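Joltside toy library gets its Friday back

Fri 26 October

If you've walked past the old hall on the Joltside side of the river lately you'll have seen the lights on. The toy library is open on Fridays again, and I went down this morning to have a stickybeak and ended up staying until they stacked the chairs.

Some background for newer readers. The library used to open two days a week, then the roof started letting water in over the puzzle shelves last February and they had to drop back to Saturday mornings only. That was fine if you had a car and no kids' sport. For everybody else it was a pain, and plenty of families let their memberships lapse. Kusum Bajpai, who has been running the desk since well before my own two were small enough to chew on the stock, told me she spent most of winter ringing people up to ask for overdue train tracks.

The roof is fixed now. Pandey, the builders out on the highway, did the job in two stages so the hall could stay open, and Ashok Pandey was there this morning looking up at the ceiling more than he looked at anybody he was talking to. He reckons the flashing had been wrong from the day it went in. I'll take his word for it. There's still a brown stain above the kitchen hatch that wants painting over, and a smell of fresh sealant by the back door that should be gone in a week or so.

The library has 1,000 items on the books, from rattles up to a wooden kitchen that takes two adults to shift. Not all of it was out this morning. A lot of the jigsaws got damp and had to be chucked, and the rest are being checked piece by piece at home by anyone with patience and a big enough table. Meenakshi Chauhan has done a huge pile of them. She told me the sky ones nearly finished her off, and that there's a lighthouse she'd happily never see again.

What people kept asking for at the desk was letters. Magnetic letters, foam letters for the bath, alphabet blocks, anything with the ABC on it! Kiran Gautam teaches the little ones up the road and says it happens every year at this time, when parents of kids starting school suddenly look at the calendar. Her advice was lovely and calm. Start with the letters in the child's own name, leave the rest lying about where they can get at them, and don't turn it into a test.

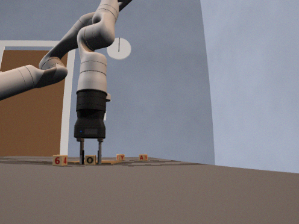
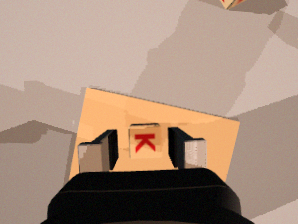
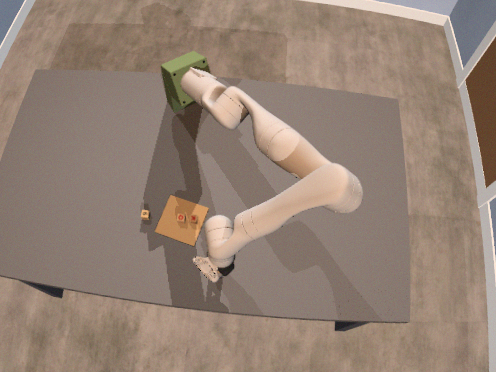
I told her my youngest learned his letters off number plates in the supermarket car park and she said that counts too. She also said plenty of kids arrive on the first day knowing four letters and are reading along with everyone else before long, so if you're lying awake over it, please stop. I wish somebody had said that to me when I was up at midnight cutting an alphabet out of cereal boxes.

Now, the practical bits. Friday hours are mornings, from when the school bell goes until lunch, and Saturday stays the same as it was. Membership is 50 dollars a year for a family, and you can pay it in two halves if that's easier. There's a reduced rate as well, and Kusum says just ask, she won't want a form or a story. You can have 8 things out at a time and keep them for a fortnight. Party hire is separate and the jumping castle is already spoken for every weekend before Christmas, so don't get your hopes up there.

Old members don't have to start over. If your card ran out while the hall was on short hours, bring it in and they'll pick up from where you left off. If you've lost the card (I have, it's in a coat somewhere) they can look you up by surname. And if you've still got something of theirs at the back of a cupboard, bring it back. There are no fines this month and no one will say a word. A bucket of plastic farm animals came home this morning after what I'm told was a very long holiday.

They're after a few things too. Clear tubs with lids that still fit are top of the list, then zip bags, then batteries. Lemari, the furniture place in the arcade, has given them a run of shelves that used to be a shop display, and Bhupendra Vishwakarma was on his knees with a drill putting the last of it up while toddlers tried to post things into his toolbox. He got all the screws back in the end bar one. The low shelves are a big improvement on the old ones, I must say. Kids can see what's there and pull it out themselves, and they did, all over the floor.

What they can't take is soft toys, anything with a cord, or puzzles with bits missing, however few. Please don't leave bags outside the door overnight either. It rained on the last lot.

The only grumble I heard was about parking. The spots along the front are being used by people catching the early bus, and by the time the library opened this morning there was nowhere for prams to unload except the grass. Kusum has written to the council about a short-stay sign. She hasn't heard anything yet, but she did only post it on Tuesday. Until then there's room behind the hall if you go in slowly – the driveway has a nasty dip near the bins and I heard at least one bumper find it.

Tea and coffee are by gold coin, and there was a tray of lemon slice that didn't last. If you can bake, or you can spare a couple of hours on a Friday to wipe down plastic dinosaurs, leave your name at the desk or in the book by the urn. You don't need to be a member and you don't need to have kids. One bloke I talked to comes in just to mend the wheels on things, and he had a queue.

I came home with a marble run and a floor puzzle of the harbour. The marble run already has a piece under our couch.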